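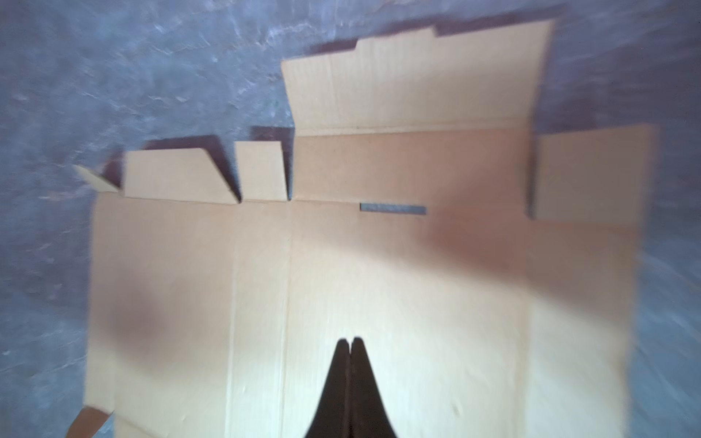

Photo: Remedios Calvo, Lanar packing trial. Free to reuse with credit.

From: Remedios Calvo
To: small-automation list
Subject: Re: Anyone used the Collberg carton kit?
Time: 16:42

Hello all,

Yes, we have one! It came in January and I've been itching to write about it, so thank you for the nudge.

> We pack small orders by hand and I'm looking at the Collberg
> folding kit for the arm we already own. The brochure is all
> finished boxes in neat rows. Does it cope with ordinary die-cut
> blanks, the sort with a locking tab and a slot? And is the wrist
> camera any use, or should I budget for an overhead one?
> We'd be running it on an Appiah controller.

Ordinary blanks are what we bought it for. The one in my photo is one of ours, opened out flat, with the tall flap and its tab at the top and the slot just under the fold line. That's the view from the wrist, fingertips nearly together over the main panel, and it's the view you'll be staring at while you teach it. I love it. You can see the creases properly, and the crease lines are what the software wants you to mark first.

Teaching a new blank goes like this. You lay it flat, mark the folds on the screen, pick an order for the flaps, then guide the arm through each one by hand while it records. The first carton took me a whole afternoon (a lot of that was me putting the folds in a silly order and having to start again). The second was done before my tea went cold.

On the tab and slot: it can do it, but give it time. I left a run going of 100 cartons on the default settings and it closed 91 of them without help. Slowing the last push made a clear difference, though I haven't done a proper count since, so please don't quote me on how much. Blanks that have been stored badly and curl up at the flaps are harder work. We now keep ours under a board overnight.

The camera is good enough that I wouldn't buy an overhead one yet. Light is the thing to watch. A strong shadow across the card can look a lot like a crease to it, and bright patches wash out the fold lines, so try a couple of lamp positions before you start blaming the software. Have a look at the shadow over the middle of mine and you'll see the sort of thing I mean.

I can't help with the Appiah controller, sorry. Ours is a Veritz and the kit found it straight away. Ask Collberg for the wiring sheet before you order, it's number 2259 and it isn't in the box.

Grumbles: the fingertip covers are fiddly to change, and the manual has 2 different names for the same menu. The software also forgets your flap order if you close it without saving, which I have now done more than once.

I'm very happy to run one of your blanks if you post me a few flat ones. Send the folding order too, if you've got one written down.

Remedios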